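Mwende Kimaro
@mwendefolds
11/20/22

1/ Paper week. I have 60 place cards to fold for the dinner at Walside and I'm posting my notes as I go, mostly so I can find them next year.

2/ The paper is two colors, lavender and a light teal. I bought 200 sheets, which is far more than 60 cards need. I spoil a lot of sheets when I'm learning a fold, and the leftovers will go into envelopes.

3/ Size first. A full sheet makes a card that falls over as soon as a glass goes down near it. I cut everything smaller before I fold. Small pieces stay up better and you can fit the name on one line.

4/ Cut the whole stack before you start creasing. Switching between scissors and folding slows me down, and I end up leaving the scissors under the paper and hunting for them.

5/ First crease goes in lightly. Bring the short edges together, press in the middle, then open it flat and look at where the line landed. If it's off, you can still move it. Once you've run a fingernail along it you're stuck with it.
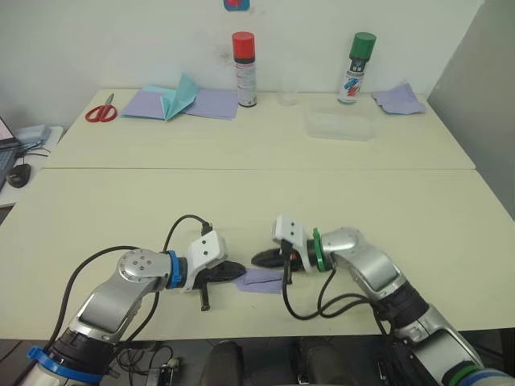

6/ Second pass is the hard crease. Same line, pressed from the center out to each side. I use the back of a spoon. Kimutai Mwaipopo uses a ruler and his are sharper than mine, but he also tears more of them.

7/ Tents. The teal takes a fold well and springs back a little, so it stands without help. Lavender is softer. I fold it past flat, hold it for a moment, then let it go.

8/ Write the name before the hard crease, while the paper is still flat. I did the first batch the other way around and the pen skipped every time it got near the fold.

9/ Two names I had to redo: Aurélien (I left off the accent) and Mwakalinga (I ran out of room). Long names go on the teal now, because I cut those pieces a bit wider.

10/ Storage. Don't stack finished tents inside each other, they open up overnight. I press them flat in a shoebox with a book on top and stand them up again at the table.

11/ Faraji asked if the menus will match. They will. Lavender, one fold down the middle, printed on the inside. Ela is sending me the text tomorrow and I'll cut the paper for those once I know how long it is.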